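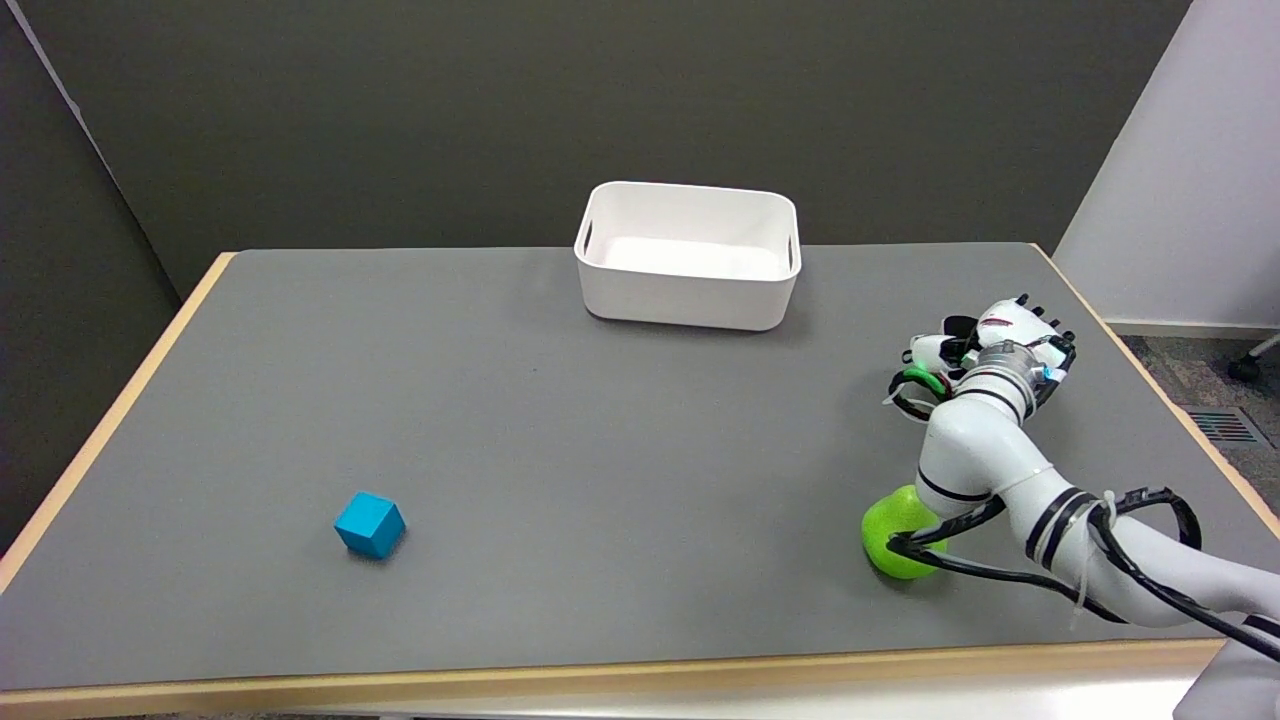
3. Equipment Planning and Budget

3.1 Scope of the budget

The purchase price of a robot is the figure most often quoted when a laboratory reports the cost of a manipulation station. In the planning records we reviewed for this study, that figure left out a large share of what was later spent. This section sets out the budget as it was prepared for the Illotura project, the changes made to it during the first year, and the rules we now apply when a further station is requested. Software development and staff time for research are treated in Section 5 and are excluded here.

The project planned for stations of a single type, each intended for tabletop pick-and-place work with small objects. All requests were submitted through the equipment office at Nevia, which requires a written case for any item expected to remain in service for more than one year. Consumables and items below the office's threshold are charged to the running account of the group that uses them. The boundary between the two accounts caused more difficulty than any single purchase, and we return to it in Section 3.4.

3.2 Division of costs

We divided the cost of a station into four groups: the arm and its controller; the hand; the work cell, meaning the table, its surface, the surrounding panels and the cabling; and the task objects. The first two groups were bought under contract. Zener supplied the arms and Ferreira supplied the hands, each under separate terms of warranty and delivery.

The decision to buy the arm and the hand from different suppliers was made on grounds of price and replacement time. A combined offer would have simplified the warranty, but it required that a damaged hand be returned together with the arm, which would have closed the station for the length of the repair. Under the separate contracts a hand may be removed and sent back alone. The quoted repair time for a hand was 30 working days, and the plan therefore included one spare hand to be shared among the stations. The spare was the item most often questioned during review and was approved only at the second submission.

3.3 The work cell

The work cell was specified to be plain and easy to repeat. A station had to be rebuilt in another room from a short parts list, without custom furniture, and the surface had to give a clear contrast with the objects placed on it. Figure 2 shows the layout with objects in place.

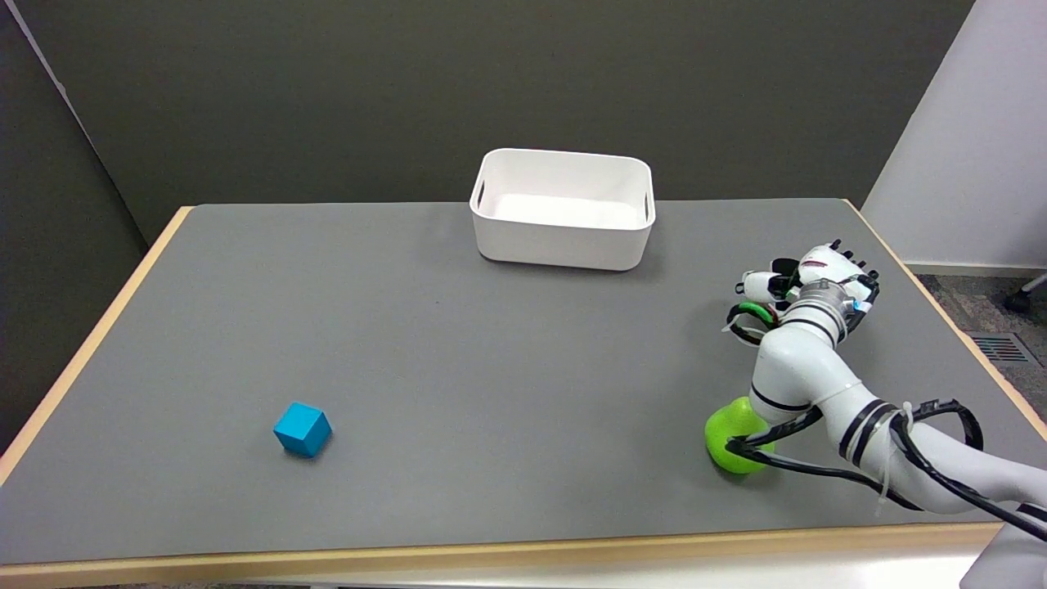 Figure 2. Tabletop work cell with storage bin, blue cube and lime-green soft object. The arm enters from the right.

The table and panels were the least expensive part of the cell and the slowest to arrive. Office furniture at Nevia is ordered in two rounds each year, and the first request missed the June round. Two rooms were ready for use before the tables had been delivered. The current plan places the furniture order ahead of the arm contract, although the sums involved are much smaller.

Cabling was not listed as a separate line in the original budget. It had been assumed that the cables delivered with the arm and the hand would be sufficient. The plan did not allow for longer runs, for ties and clips to hold the cables to the links, or for the replacement of cables that wear where the arm bends. A cabling line has been added to the standard request. It is reviewed every 12 months, together with the maintenance contract, and any unspent amount is carried forward.

Floor space was also left out of the first version. Each cell needs access on at least one side for maintenance, and floor vents must be kept clear under building rules. These conditions reduced the number of stations that could be placed in the larger of the two rooms. We recommend that a floor plan showing vents, outlets and doors be attached to the equipment request at the time of submission. In our case the plan was drawn only after the purchase had been approved, and one station had to be assigned to a different room.

3.4 Task objects and containers

Task objects are inexpensive when considered one at a time. They were first charged to the running account and were not tracked. By the end of the first planning year, 268 objects had been entered in the inventory, of which 190 were in regular use. The remainder had been damaged, had been replaced by a similar item, or belonged to tasks that were no longer run.

Two effects on the budget followed. First, objects bought in small orders carried delivery charges that in several cases were higher than the price of the goods. Second, some objects could not be bought again in the same form, and results gathered with the earlier item could not be extended with the later one. The revised plan treats objects as part of the station. A base set is bought in a single order, with duplicates, and is held in a central store. The set includes rigid blocks in plain colors, soft objects of irregular shape, and open plastic bins with handles. Bins are ordered in one model only, so that a worn bin may be exchanged without changing the task.

Soft objects require a larger allowance for duplicates than rigid ones. Their shape can change with handling and storage, and suppliers tend to change these products without notice. Groups are asked to record the date on which a soft object is taken from the store and to return it when its shape has visibly changed.

3.5 Timing of purchases

The original schedule placed all orders at the start of the funding period. This secured the quoted prices but meant that the warranty on some arms began before the rooms were ready to receive them. Under the revised schedule, one complete station is ordered first and brought into service. The remaining stations are ordered after the first has passed its acceptance test, with the price held by the supplier under an option in the contract. Zener agreed to this arrangement for the arms. Ferreira agreed for the hands on the condition that the second order be placed within the same budget year.

The staged schedule has a cost. Later stations enter service later, and groups that depend on them must share the first station in the meantime. Shared use was arranged by booking, with half-day periods as the smallest unit, so that objects and settings did not have to be changed several times in one morning. The effect of shared use on the number of trials completed is reported in Section 4.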